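Home Organisation Skills – Week 11 handout
Tutor: Nadhirah Oei
Topic: Towels, baskets and why sorting comes before folding

Welcome back! I loved the linen cupboard diagrams you handed in, and Edgardo's colour key was so good I've pinned it up by the door.

This week is towels. Start with one pile and sort by size before you fold a single thing: bath, hand, face. Then fold each size to fit the basket it will live in. Measure the floor of the basket with your hand first (a hand span is plenty accurate) and fold to that width, edges in, print out.

Terms to know
Footprint – the space a folded item takes up on a shelf or basket floor
Face – the side you want to see when you reach in
Filing – standing folded items on edge, one behind the other

For next week, read pages 96 to 104 of the Magbanua workbook and bring one basket and five small towels from home. Felicidad has offered her spares if you're short.

Open-sided baskets are my favourite thing in this whole unit! Air gets through, you can see what's in there from across the room, and they rinse clean in seconds. Colour helps too: give each kind of towel its own basket, say white for one and teal for another, and the whole household will learn the system. A towel laid flat with its print facing up, like the blue one with the rabbits and carrots in the white basket, is easy to spot and shows you straight away how much floor you have left to fill. 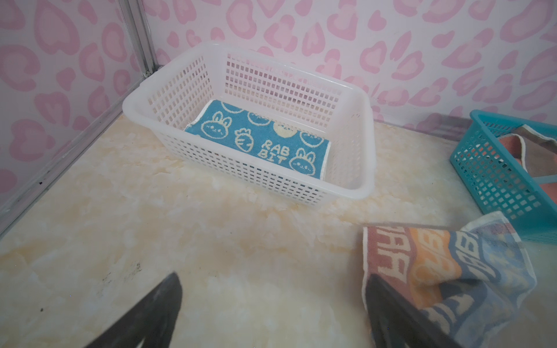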